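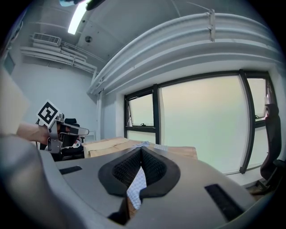

The result was a single number, and by the time the paper got to Escobar it had already been rounded up once.

I was sent to look at the number. My title at Grarkora was method reviewer, and I had the smallest desk in the building. When a team said it had taught a machine to do something, I went and asked how they knew. People stopped offering me coffee by the second afternoon.

The Ollirora team had a room with big black-framed windows and a wooden board, and in that room they folded checkered cloth all day. They did it with grippers held in the hand, and with gloves that had marked cubes on the back. The claim was that none of this needed a robot. A person would do the folding, the cameras would see what the hand saw, and a robot two floors down would learn from that and fold a shirt it had never met.

"How many folds went in?" I asked.

"161," said the team lead. She said it the way people say the price of a house they got cheap.

"And how many tries did the robot get?"

"14."

I wrote both down. She watched me write.

"It's a pilot," she said.

"The abstract doesn't say pilot."

"The abstract has a word limit." 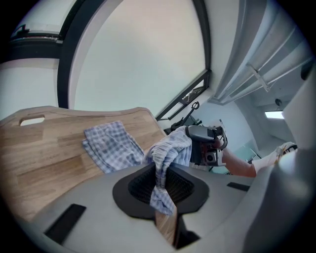
I asked what counted as folded. She opened a document and scrolled for a while. Folded meant that two people on the team had looked at the cloth and agreed. I asked if those two people knew which version of the robot had done it. She scrolled some more. A man at the next table took off his headphones and put them back on.

"You can tell when a shirt is folded," she said.

"I can't," I said. "My mother and I never agreed on it in our lives."

She laughed at that, which I hadn't meant her to. Then she asked if I wanted to try it, and I said no, and a few minutes later I was standing at the board in the gloves.

I had expected to feel the trick in it. What I felt was slow. The fingers of the gloves were thicker than I liked, and I kept turning my wrists so the cubes would stay in view, as they had told me to. Nobody folds that way at home. I said so.

"The robot doesn't have your home wrists either," she said.

It was a fair answer. I wrote it down too, under the heading where I put things that sound right and haven't been tested.
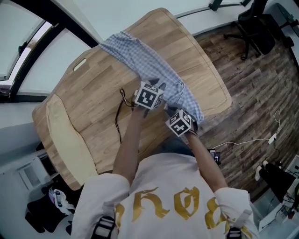

Gingham shirt on the board, both hands marked.

That evening I asked for the failures. They had kept them, I will give them that, in a folder called Brukeo after the older system they were trying to beat. There were four. In three of them the robot pinched two layers and dragged the whole shirt toward itself. In the last it did the sleeves, then the hem, and then opened everything up again and stopped.

"We left that one out of the average," she said. "The software was reset halfway."

"Before or after it unfolded the shirt?"

She looked at the screen for a long time. The log had the reset in it, but the clock on the robot and the clock on the camera didn't match, and the gap between them was longer than the thing I was asking about.

"I don't know," she said.

I put that in the report, in those words. I put in the two judges, and the same checkered cloth in every session, and the word pilot. I said the method might work. I said I had seen nothing that would make me buy it, and nothing that would make me tell them to quit.

Escobar sent it back with one comment. They wanted to know if I could give them a number.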